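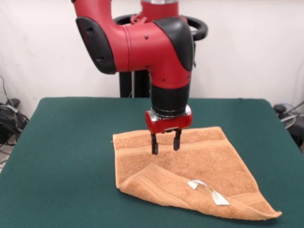 Fabric softener was the first thing to go, according to Ilaria Vitale, and her towels were better within a month. She said this over the noise of a dryer, and then she said it again at the back door, in case I had missed it.

Vitale runs the linen room at the Ganberg, a hotel of 70 rooms on the lake side of Jaltberg. Every room gets bath towels, hand towels, washcloths and a mat, and in summer there are pool towels on top of that. Few guests say anything about a good towel. A bad one gets mentioned at the front desk, usually at checkout, when it is too late to bring up a different one.

I went to see her because of my own linen closet. Over the years my towels had turned into something closer to doormats. They were stiff along the edges, they smelled sour as soon as they got damp, and they pushed water around on the skin without picking much of it up. I had assumed they were old. Vitale asked me to bring one along, ran it under her thumb and told me it had years left in it.

What is on the towel

Terry cloth is a simple fabric. A base weave holds it together, and extra yarn is pulled up from that base in loops. The loops give the cloth a lot of surface for its size, and the surface takes up the water. Anything that coats the loops or mats them down makes the towel worse at its job.

Softener is a coating. It leaves a thin layer on the fiber, which makes the cloth feel slick and smooth when it comes out of the dryer. On a shirt that may be what you want. On a towel it builds up wash after wash, and water has a harder time getting through to the cotton. Dryer sheets work in much the same way.

Detergent is the other half of the problem. Most people pour in more than they need, and towels are thick, so the extra does not rinse out. It stays down at the base of the loops along with body oil, lotion and whatever minerals are in the water. Jaltberg has hard water. A towel dried on a line there can come in feeling like cardboard even when it is clean.

Vitale's fix for a towel in that state is to wash it hot with no detergent and a cup of plain white vinegar, then wash it again, hot, with half a cup of baking soda and nothing else. She does them as separate washes. Put together in the same tub they mostly cancel each other out, she said, and you have gone to the trouble for nothing. Check the care label before using hot water, and never let vinegar meet bleach.

I did this with the whole closet over a weekend. The water in the first wash came up cloudy, with suds on it, although I had put no soap in at all. Some of those towels had been washed only days before.

The big machines

The Ganberg sends its sheets out but keeps its towels in the building. The sheets go to Pace, a commercial laundry on the county road, where Colton Poirier manages the wash floor. Pace also does towels for gyms, a swim club and several smaller inns, and on an ordinary day about 3,000 pounds of terry goes through its tunnel washer and dryers.

Poirier is less romantic about cotton than Vitale. He likes a blend for gyms, with polyester in the base weave and cotton in the loops, because the base is what shrinks and tears. A towel marked 100 percent cotton feels better, he agreed, and it costs a laundry more to dry. He has a bin of rejects by his office door. Most have nothing wrong with the loops at all. The hem has gone, or the side edge has frayed, or somebody has used the towel to wipe down a bicycle.

"People wear them out in the dryer," he said. "They blame the washer, but go look at the lint screen."

The lint is the towel. A new one sheds heavily for the first several washes, and that is normal. After that the screen should be catching less. If an older towel is still filling it, the heat is probably too high or the cycle is running too long, and the fiber is getting brittle and breaking off. Poirier's advice for a home dryer is medium heat, a load small enough to tumble freely, and taking the towels out when they are just dry. Bone dry is too far. Thick hems will always lag behind the rest, and a few minutes over a rail will finish them.

He also shakes them. At Pace the towels come out of the washer pressed into a dense cake, and the first step before drying is to break it up. At home the spin cycle does a smaller version of the same thing. One hard snap of each towel before it goes into the dryer or onto the line stands the loops back up. I had never done this. It made more difference on the line than in the machine.

The matter of smell

Sour towels are mostly a drying problem. Bacteria and mildew do well in thick, damp cloth, and a towel on a hook stays damp for a long time where the fabric bunches. A bar is better than a hook. A bar in a room with a window is better still. Vitale will not have hooks in the Ganberg's bathrooms, and she lost that argument once, during a renovation, and then won it the following September when the hooks came down again.

Wet towels left in the washer overnight need to be washed again. Drying them as they are sets the smell, and it will be back the next time the towel gets wet. The machine itself can be the source too, especially a front loader with a rubber door seal that holds water in its folds. Vitale has a Vudix in the basement for small loads, an old one, and she wipes the seal with a rag every evening and leaves the door standing open. The drawer gets pulled out and rinsed on Mondays.

For a towel in everyday use at home, both of them gave the same answer on how often to wash: after three or four uses, sooner if it has not dried in between. Washcloths used on the face should go in the hamper after each use.

Color

White towels are easier in every way except that they show makeup. They can be bleached, they can be washed hot, and replacements match. Colored ones fade, and the usual mistake is adding only a few new ones to a set, so that the old ones look tired beside them. Oranges, tans and other warm shades hide a good deal. Dark navy looks smart in the store and shows every bit of lint.

A less expected enemy is acne cream. Benzoyl peroxide takes the dye out of cotton, leaving pale orange or yellow blotches that look like a bleach accident. They do not wash out. Families with teenagers often blame the detergent. Poirier gets calls about it from the inns, and he tells them to put out a white washcloth as well as the colored one.

Folding and putting away

I expected a hotel linen room to have strict views on folding. Vitale's are fairly loose. She folds bath towels in thirds the long way, then in half, then in half again, with the fold facing out so that a person can take one from the stack without pulling down its neighbor. She does it on a table with a cloth over it because a bare top snags the loops. Clean towels go in at the bottom of the pile and used ones are replaced from the top, so that all of them get a turn. In most homes the same two towels do all the work while the rest sit at the back of the closet going musty.

They should be completely dry before they are stacked, and the stack should not be jammed in. Shelves with gaps or slats are good. Plastic bins with tight lids are not, unless the towels are going away for a season and are dry all the way through.

When a towel is finally done at the Ganberg, it gets cut down for cleaning rags, and the hems are thrown out because they scratch. Animal shelters will often take whole ones if you call ahead. Vitale took mine, the one I had brought to show her, and washed it along with her own load while we talked. I got it back in a paper bag, folded in thirds.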